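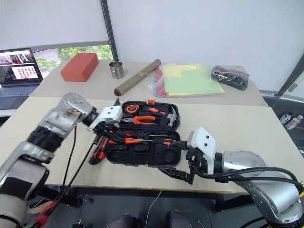
The orange and black kit, lid back, hammer and tape measure in the top half.

Every rental I have lived in has come with a drawer of orphaned Allen keys and one butter knife with a bent tip. When we finally bought a place in Clusden, my partner announced that we were now people who owned a hammer. I took this as permission to spend money.

The Druder home tool kit is what I came back with. I've had it since June last year, which in old-house terms is one leaking tap, two sticking doors, a curtain rail that fell on the dog and a flat-pack bookcase from Gukley that I would rather not discuss until later. So this is a review by somebody who has used the thing, badly, for most of a year.

First, who it's for. If you know what a nail set is, close the tab and go back to your shed. Druder has made this for those of us who own a house by some clerical error. It's a moulded black case that opens flat, and you get the usual suspects: hammer, pliers, tape, knife, a big screwdriver or two and a tribe of little ones for glasses and battery compartments. Everything has its own hollow. I can't overstate how much I resent this at 10 at night, when I'm trying to remember which way up the pliers go so the lid will shut. I also can't overstate how quickly I notice when Cameron from next door has borrowed the tape.

The hammer is on the light side. Picture hooks, fine. Fence palings, you'll be there till Christmas. I put up 30 hooks along the hallway with it (we have a lot of in-laws) and only hit my thumb on the ones I cared about.

The pliers are the pick of the kit. Good grip, no slop in the joint, and they've pulled out every staple the previous owners left in the floorboards when they ripped up the carpet. There were a great many staples. The previous owners seem to have stapled for pleasure.

The utility knife I like less. The slider is stiff, then it isn't, and you learn where the change comes by having a plaster on. Buy decent blades for it and throw out the one it arrives with, which struggled with the tape on its own box.

Back to the bookcase. Gukley's instructions say two people and 30 minutes. It was two people and an afternoon, and by the end one of the people had gone to her sister's. None of that was the screwdrivers' fault. The big ones have handles fat enough to lean on and the tips haven't chewed, though I have given them every encouragement, including opening paint.

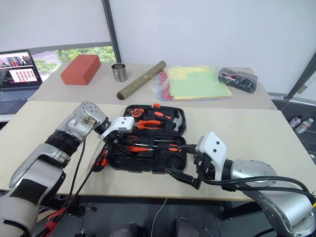

Giuliana Castaño, who is my sister-in-law and the person people went to, has the Hadgu kit, which costs almost double and comes in a canvas roll. It's lovely. It looks like something you'd take on a dig. The steel is better, and the hammer has some heft to it. But a canvas roll doesn't stack under the laundry sink and it doesn't survive being stood on, and I've stood on mine to reach the meter box more than once. Don't do that. The case creaked but held.

Gripes, then. The hinge feels like the first thing that'll go. There's no level, so our shelves are arranged by optimism. And the smallest screwdrivers will jump out if you carry the case by the wrong side, as I found on the back steps. I've got all but one of them back, and the mower will probably find the other.

Would I buy it again? Yes, with a 10 dollar level from the hardware shop thrown in. It has paid for itself in tradies I haven't rung, if you don't count the one I rang about the tap.

Three and a half stars out of 5. It loses one for the knife and a half for the hinge, so call it neat arithmetic. Cameron, if you're reading, I'd like the tape back.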